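Cluneo boot project, notebook, January 3, 2020

Back after the break with a pot of coffee and far too many studs to sort. 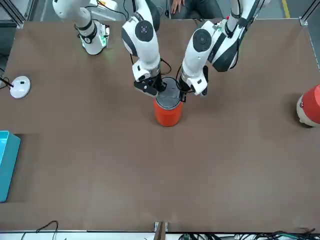
Why do the Domwood studs loosen sooner on the left boot than on the right?

Most of our test players plant on the left foot when they strike, so that boot takes the twisting load again and again, and the front outside stud backs out a little each time.

I went through the October sheets from Fakbridge with Levente this morning (bless him, he had them all in order) and the pattern holds for the forwards and the wide midfielders. The goalkeepers are another story, and I'd like to ask Sachiko what she makes of them, as she played in goal for years and has opinions!

Did 120 turn-and-plant cycles on pair 71, then backed off and did another 70 on the softer turf tray. The front outside stud had moved a quarter turn by the end, the heel studs hadn't budged. Wakana thinks the washer is too smooth, and I'm coming around to her view, although I did argue for a good long while over lunch.

Still to do: order the ridged washers, part 926, and ask Itsuki whether the Hayashi women's side can spare us two wingers for an afternoon once their season is under way. Also find the small torque wrench, last seen in my own coat pocket.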